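Granulation (jewelry)

By Jasmina Obradović, June

Granulation is the wonderful old craft of covering a metal surface with tiny beads, or granules, joined so finely that hardly any solder shows. Gold of high purity is the classic choice, though fine silver works beautifully too.

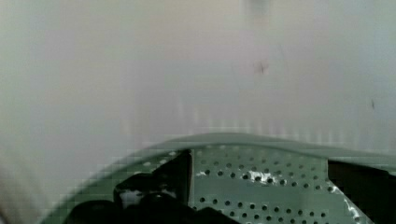
Green perforated metal against a pale surface.

Making granules is half the fun. Snips of wire are heated on charcoal until they melt, and surface tension pulls each one into a ball! The balls are then sorted by size through a set of sieves.
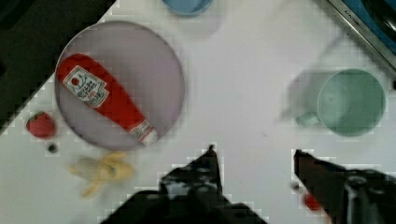 Ketchup bottle on a round plate.

Joining takes patience. The Tuneston method, taught by Till Kettler, uses a copper salt mixed with thin glue — the glue burns to carbon, the copper alloys with the gold, and a delicate neck forms at each point of contact. 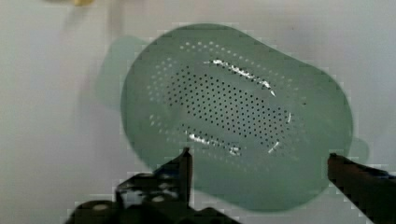
Photo: Xolani Steyn

Patterns range from single lines to dense fields. The glorious Pestirer brooch carries 1131 granules in five bands, two of them set in triangles.

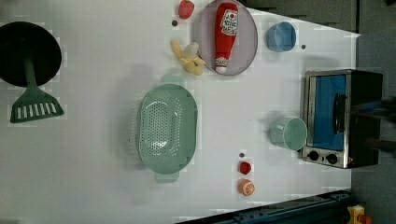
Tabletop with colander, frying pan and slotted spatula.

Finished pieces are pickled in mild acid and brushed gently, as hard polishing flattens the beads.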